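Press brake: bend allowance off on 14 ga stainless, flanges coming out long

harnus_brake
Looking for a second opinion on flat pattern numbers. Part is a U channel in 14 ga 304, two 90 degree bends, inside dimension held to plus or minus 0.010. Flat is developed in CAD with a K-factor of 0.44. First article came out 0.022 over across the flanges. Tooling is a 5/8 V die and a 0.062 radius punch. Batch is 360 pieces and I'd like to fix the flat before cutting the rest. Mild steel with the same settings comes out fine.

dzene_fab
What inside radius are you measuring on the part? If CAD assumes 0.062 and you're air bending over a 5/8 opening, the part radius comes from the die opening and the punch nose has little to do with it. In 304 expect well over 0.062. Check with radius gauges before touching the K-factor.

harnus_brake
CAD has 0.062. I'll gauge it.
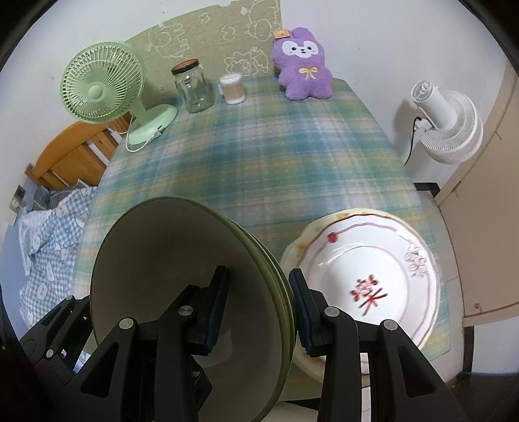 K-factor is the last thing to change, in my view. Bend a test strip first: shear it, measure the flat length, make one 90, measure both legs outside, add them, subtract the flat. That gives you the bend deduction for your material, your die and your machine, with no theory involved. Do three strips and average them. Mark the grain direction on each one and keep them parallel. My strips look like the bands on that plaid tablecloth by now, blue and green marker going both ways, but I can tell which is which a year later. Enter the measured deduction in a bend table and let the software use it directly.
– vija_v

tonnage64
Disagree on three strips. Coil to coil variation in 304 is enough that you need a strip from the actual sheets you're cutting. A table built in May from one heat will not hold 0.010 on the next one. We cut a strip off the end of every lot.

vija_v
You can do that on top of it. I still want a baseline table so I know when a lot is out of line. If you only have lot strips you have nothing to compare them to.

tonnage64
Fair, but his problem is 360 parts on one order. He needs the lot number and can skip the baseline.

harnus_brake
Gauged it. Inside radius is 0.098 on both bends. Springback is also more than on the mild steel, I'm overbending to 87 to get a true 90.

dzene_fab
There's most of your error. Set the radius in CAD to 0.098 and redevelop before doing anything else. You may find 0.44 is close enough once the radius is right. 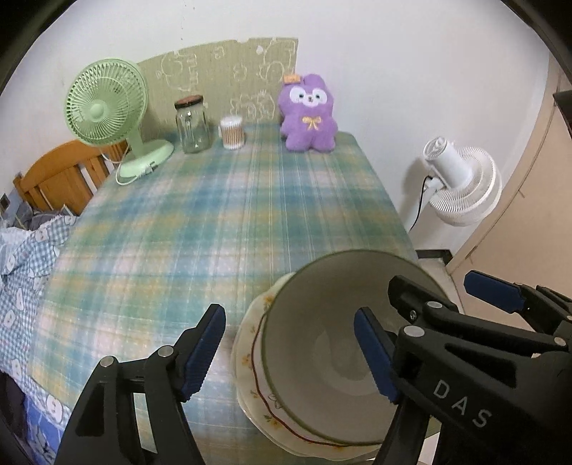 Also check where the error sits. If both flanges are long by the same amount, it's the deduction. If one flange is on size and the other takes all of it, look at the backgauge and at which edge you're gauging from. On a U channel the second bend picks up whatever the first one got wrong.

nindo_laser
Check the blank too. People blame the brake and the laser kerf offset is out 0.004 a side. Measure the flat with calipers before bending.

harnus_brake
Blank is within 0.002 of the drawing. Error is split evenly between flanges.

valtia_tool
I'd go down a die size before touching CAD. A 1/2 V on 14 ga gets you a tighter radius closer to the drawing.

tonnage64
Tonnage goes up and you'll mark the part more. If the print doesn't call out the radius there's no reason to chase it. Does it?

harnus_brake
Print says 0.125 max. Staying with the 5/8.

Update, 21st August: redeveloped at 0.098, cut three strips from this lot as well. Measured deduction agreed with the new flat to 0.003. Second article is 0.004 over, inside tolerance. Running the rest.

vija_v
Good. Write the lot number on the strips.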